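Ottilie Hämmerli folds clothes the way her first employer taught her, on a table and never on her knee. She ran the finishing room at a laundry in Clirton for years and now teaches short courses in clothes care under the name Kernent. We spoke in the afternoon, after one of her beginners' sessions, with a pile of washing still to be dealt with.

Her beginners' course lasts 90 minutes, and most of it is spent on T-shirts. People expect to start with something harder, she says, such as a fitted sheet or a dress shirt with a stiff collar.

"Everyone owns T-shirts and everyone folds them badly," she said. "A shirt with buttons helps you. You've got a placket down the middle, you've got a collar, you can see where the centre is. A T-shirt gives you nothing. The cotton stretches, the side seams twist in the wash, and if you follow the seam you end up with a crooked fold."

Her advice is to ignore the side seams on an old shirt and work from the neck. She lays the shirt out, pulls the shoulders level and smooths downwards with the flat of the hand. Then she turns in the sides, puts the sleeves back on themselves and brings up the hem.

"The hem is where it goes wrong," she said. "People grab it by the two corners and yank. Then the middle sags and you've got a belly in the fold. Pick it up, lay it down, run your hand along it. If it's off, open it again. It's a T-shirt, you haven't ruined anything."

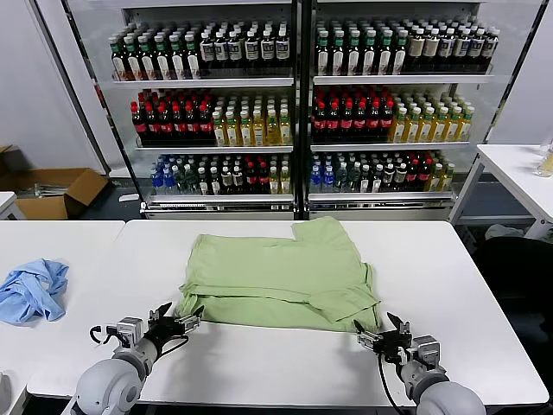
She is strict about tables. The surface should be smooth, so that the cloth slides when you want it to, and wide enough for the sleeves to lie out flat. At the laundry they had long benches covered in sheeting. At home she uses a plain kitchen table, wiped and dried first.

"A bed is no good. It's soft, so you push down and the shirt goes down with your hand. Then you have to bend over it as well. I had a back like an old woman's at thirty from folding on beds."

I asked whether creases matter in a shirt that is only going into a drawer. She thinks small ones don't. Those that run across the cloth will mostly drop out when the shirt is worn, and she doesn't iron T-shirts herself. A hard diagonal crease is another matter.

"That one you'll see across your front all day. You get it when one side is turned in at an angle and then a stack sits on top of it for a month. So I'd look for that and leave the rest alone."

The Clirton laundry did work for a hotel and two sports clubs, and in June, the busiest month, the finishing room could see 800 pieces in a shift. The owner, a man called Lüthi, wanted every shirt folded to the width of a wooden board he kept on a nail by the door. She still has a board, cut to the same size by her brother, but she only brings it out for people who ask.

"It's quick, I'll give it that. But if you learn on the board you can't fold without the board. I want them to get it by eye first."

She sorts by colour before she folds, light things first, and keeps whatever is waiting on a separate surface from the one she is working on. A heap at your elbow gets in the way of the sleeves, she said, and sooner or later something slides to the floor.

Her next course has room for five people. It will be held in the upstairs room at Zonent, where she taught in the spring, and those who come are asked to bring 2 T-shirts each, washed but not ironed.

"Old ones, please," she said. "If you can fold a twisted old one, the new ones are easy."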